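Kitchen Talk > Meat and Game > Slow Cooking

Tough hare legs — what am I missing?

My first go at hare! I gave four legs 90 minutes in red wine at 200 degrees and the sauce was gorgeous, dark and rich, but the meat clung to the bone. Can I rescue the rest?

Rillora

Oh, you can! Put them back in a lidded pot with a splash of stock, turn the oven right down and leave them for hours. Hare needs far longer than rabbit. 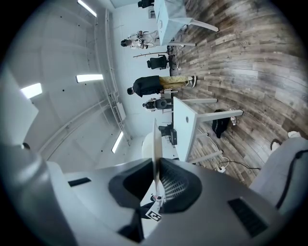 Check after two hours, then every 30 minutes, and stop when a fork slides in. I love it shredded through wide pasta with the sauce — even better the next day.

Vávra

What Vávra said. Juniper berries too!!

Dronus

never had hare but I do pig's trotters in the slow cooker overnight, might work

Tagged: game, braising, leftovers

Recent threads
Venison mince without the dryness
Can I freeze pigeon breasts?
Best lid for an old casserole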